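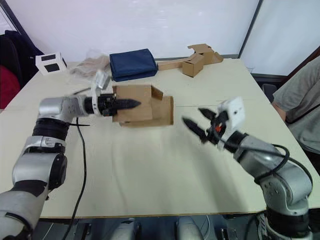 According to one member from the Kidgate branch, the new recycling calendar arrived after the first collection had already taken place, and several households missed it as a result. The office accepts this point. Calendars for the coming period will be mailed in August, and a copy will be posted at each branch entrance before the change takes effect.

Members will recall that the Association moved from weekly to alternate collections in the spring. The service now covers 556 households across the Kidgate and Marinho districts, and the contract with Davero has been extended on the same terms. Paper and cardboard go out in one cycle, glass and metal in the other. Food waste is still collected every week.
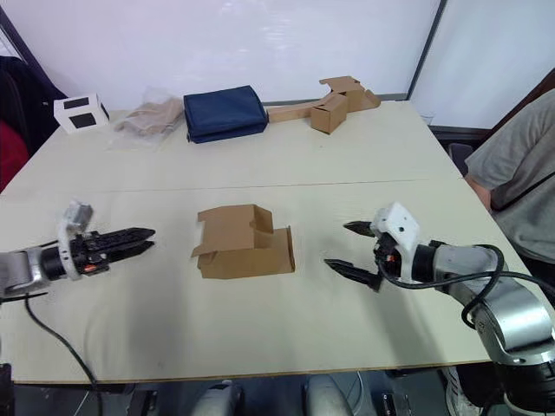

Preparing for the paper and cardboard cycle

Most of the letters received by the office concern the time of collection. Trucks begin their route at 6 a.m. on the Marinho side and reach the upper end of Kidgate before noon. Material should be at the curb by the evening before. Bins left out after collection have drawn complaints on the narrower streets, where they block the sidewalk for strollers and wheelchairs, and residents are asked to bring them in the same day.

Shared buildings follow a separate arrangement. Any building with more than 12 units may request a second paper bin at no charge. Requests should be made in writing by the building's manager and should state where the bin will stand. The office replies within 21 days. Four buildings have applied so far, and all four requests have been approved.

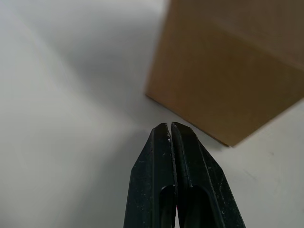

Cardboard: see the sorting guide for size limits

The guide itself has been revised. Pizza boxes with heavy grease now belong with food waste, while clean lids may still go with paper. Milk and juice cartons are accepted with metal, as before. Shredded paper must be placed in a closed paper bag – loose shreds blow out of the truck and cannot be collected from the street.

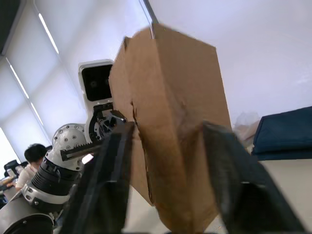 Charges for the year remain unchanged. The board considered a separate fee for bulky cardboard and decided against it, on the understanding that members will flatten large cartons before putting them out. Condition is of no concern to the sorting plant: a brown box with a ragged tear down one side, such as the one shown, is accepted on the same footing as a new one. Wax-coated boxes are refused and should go with general waste.

Printed copies of the guide are available at both branches and, from August, at the Wero reading room.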